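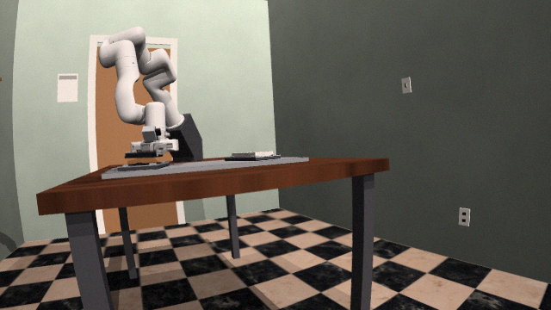 Section 4: Setting up automatic updates in Uvora

If you have followed the guide this far, Uvora is installed on your computer and you have signed in at least once. Well done, the fiddly part is behind you! Now we will get your updates running on their own, so that security fixes reach you without your having to remember them.

Before you start, save your work and close any open programs. You will also want your administrator password close at hand (the one for the computer, please, and your Uvora password can stay where it is).

1. Open Uvora and click Settings, then Updates. The first time you do this the page can take a little while to fill in, so give it a moment.

2. Turn on "Check for updates automatically." You will be asked for the administrator password.

3. Choose how often to check. The setting starts at 60 minutes, and most people leave it there. If you work with a lot of email attachments from outside, 30 is a sensible choice.

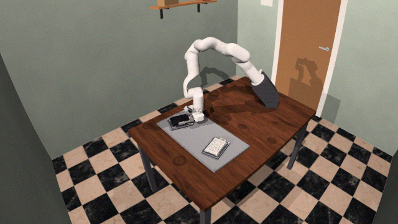 4. Under Restart, pick a time when you are usually away from your desk. Lunchtime is fine, and so is the middle of the night if you leave the computer on.

5. Click Save, then Check Now. Uvora will make a list of anything missing and start downloading it.

Note: On an older computer the first list can be alarmingly long. One of our own test machines came up with 3,642 items, and it got through them all perfectly happily over a weekend.

Caution: Please don't switch off the computer while the orange bar is moving. If the power does go out, start it again, wait for the sign-in screen, and repeat step 5.

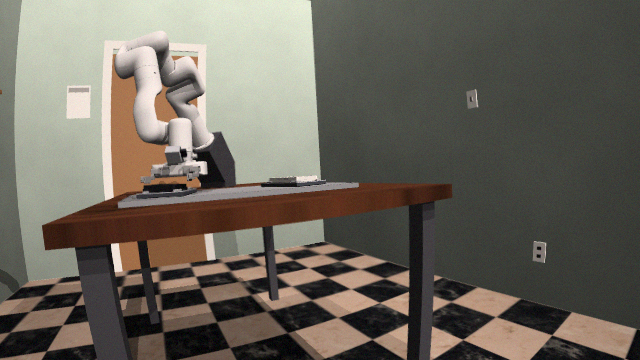
Figure 2. White robot arm at a wooden-topped table.

If an update fails

Click the name of the update to see its error message, and try once more after a restart. Should it fail again, copy the message into an email to Felicja Nowakowski on the Uvora help desk, and tell her which version of Windows you have.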